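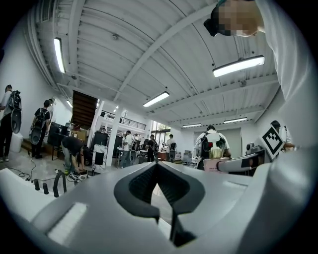

Lighting a metal-ceiling workspace without going broke?

Caltville Makers Board > Buildings and Fixtures

boyer_bound
We're looking at taking over a unit in Caltville with the same kind of ceiling as the one pictured, white corrugated metal with tubes hanging off it, and I keep going back and forth on the lights. Ours has 4 old fixtures and two of them buzz like crazy. The landlord (Shengli Peng, very nice, slow with email) says we can change whatever we want as long as we pay for it. Would you keep hanging tubes or go with something else? I've got $300 set aside and I'd love to be in by July!

tinsnips
Keep the tubes. White ribbed ceiling and white walls do half the work for you. I had a unit over on Boyer with bare gray metal overhead and it ate every bit of light I threw at it. Swap the two buzzing ones and see how you feel after a week.

marlow3233
Gonna disagree with tinsnips. Tubes are fine for walking around, but if you've got people bent over stuff on the floor like the person in the black shirt there, they're working in their own shadow all day. Put your money into a couple of stand lights you can drag wherever you need them.

tinsnips
And then you've got stand lights AND cords all over. There's already cable running across that gray floor. I caught my toe on one at the old place and took a whole shelf of paint down with me (the good paint, too).

marlow3233
So tape your cords down. Takes five minutes.

boyer_bound
OK, the cord thing worries me a little, I'll admit. We'd have folks walking through with backpacks on, not looking at their feet. Could you run power along the ceiling and drop it down?

quiltbarn_deb
Yes! We did drops at our place and I will never go back. Get someone licensed to do it though, please. Ours came out to more than your whole budget, but we split it with the unit next door. Also, light floor = every scuff shows. Buy a decent mop and make peace with it.

tinsnips
Deb's right about the drops. Still say tubes.

marlow3233
Has anybody mentioned noise? Metal ceiling in the rain, good luck on the phone.

boyer_bound
Oh no, I hadn't even thought about rain. The guy at Surard quoted me on some foam panels for the office corner, maybe I should call him back. Going over there Monday at 4 to measure, will report!

quiltbarn_deb
Bring a ladder and check what the old fixtures are hanging from while you're up there. Ours were on picture wire.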